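Manipulation Methods > Papers and Results
Thread: Ojala results with wrist camera only – anyone else tried this on hinged stuff?

benchrat_mo
Joined the Cunton group's reading list last month and finally got through the Ojala write-up. Short version for anyone who hasn't: they train one policy for lids, doors and flaps, and they throw out every camera except the one at the wrist. No overhead view, no side view. The trick is that the policy also predicts the hinge axis as an extra output, a few steps ahead, and gets penalized when the prediction jumps around between frames. They trained on 2,000 demonstrations and I love how simple it is. The hinge head is a tiny MLP! You could bolt it onto almost anything.

My question is whether the hinge prediction is doing the work or whether it's just that they had a lot of data.

Ylva Fagerlund
It's the hinge head, at least on our setup. We've been rerunning it in the Besum lab since January and I'm pretty excited about it, so forgive the wall of text. We did 48 trials with the head and 48 without, same demos, same seed, same bathroom fixtures. Without it the success rate was 57 percent. With it we only lost four trials, and two of those were me starting the arm from a silly pose.

What sold me was watching the failures in the no-head version. It reaches the rim of a lid fine, starts to move, and then pulls straight back toward itself like it's opening a drawer. The version with the head starts curving right away.

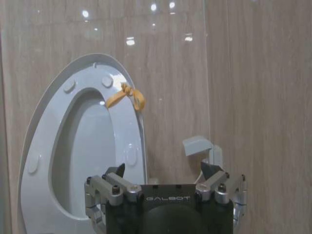 Hinge prediction gets hard exactly when the lid is already up, and that's the case I'd like people to argue with me about. Lowering is a separate task in our split and the policy has to decide which way the thing turns without having seen it move. With the lid nearly upright and the fingers spread in front of it, the actual pivot is out of view, so all the network has to go on is the oval of the seat ring and whatever context it can use. We also have the yellow tie on the ring, up on the right side, and it's a very strong color against all that pale gray. So yes, I worry about it. The wall behind is beige wood grain and there are reflections in the glass, and I'd bet the network would happily grab the one saturated thing in view if we let it. We're running a batch with hue jitter cranked way up to see how much the axis estimate drifts.

torque_and_tea
Great numbers, but I'm going to be the grump. Same fixtures for training and test? Then the head could be memorizing where the axis sits for each fixture. You'd see the nice early curve either way.

Ylva Fagerlund
Fair. The fixtures overlap but the base positions don't; we move the base between every trial. The axis is predicted in the wrist frame, so it can't just output a constant per fixture. It would have to recognize the fixture AND work out where it is relative to the gripper, and at that point I'd call it doing the job. But I agree that held-out fixtures are the test that counts.

torque_and_tea
Recognizing the fixture and localizing it is pose estimation on a known object. Useful, sure. The paper's title promises unseen hinges though.

benchrat_mo
Doesn't the paper have a held-out split? Section five I think, the kitchen one.

torque_and_tea
It does, with 30 trials in total, spread over cabinets and a trash can lid. I wouldn't hang a claim on that.

Barrett Abernathy
Jumping in from the Jestevora side. We tried the hinge head on cabinet doors and got a much smaller gain than Ylva did, a few points at best. My guess is that cabinet doors have straight edges and corners, and a plain policy can already read the axis off those. A rounded lid gives you much less to work with, so the extra loss has more room to help. I'd still use it – it costs nothing at run time and training got less twitchy for us.

One practical thing: the smoothness penalty hurt us until we turned it off for the first second of each episode. The estimate needs to be allowed to jump while the arm is still approaching.

Ylva Fagerlund
Oh that's a really good tip, thank you! We left it on the whole time. Two of our failures had the axis stuck on a bad early guess, so this may be exactly it. Did you fade it in or just switch it on?

Barrett Abernathy
Switched it on. Fading it in would probably be nicer but I was lazy.

pixelgoblin
Ylva, on the color thing, jitter only tells you about hue. Can you move the tie to the other side of the ring for a few trials, or take it off? If the axis estimate swings with it you have your answer in an afternoon.

Ylva Fagerlund
Yes, doing both. Arm time is booked until Thursday but I'll run left side, right side and no tie after that, and post the axis error for each along with the success rates. torque_and_tea, if you have opinions on which held-out lids would convince you, send me a list now and I'll go shopping.

torque_and_tea
Something with a soft-close hinge, something with the hinge on the side, and anything transparent. If it handles the transparent one I'll stop complaining for a month.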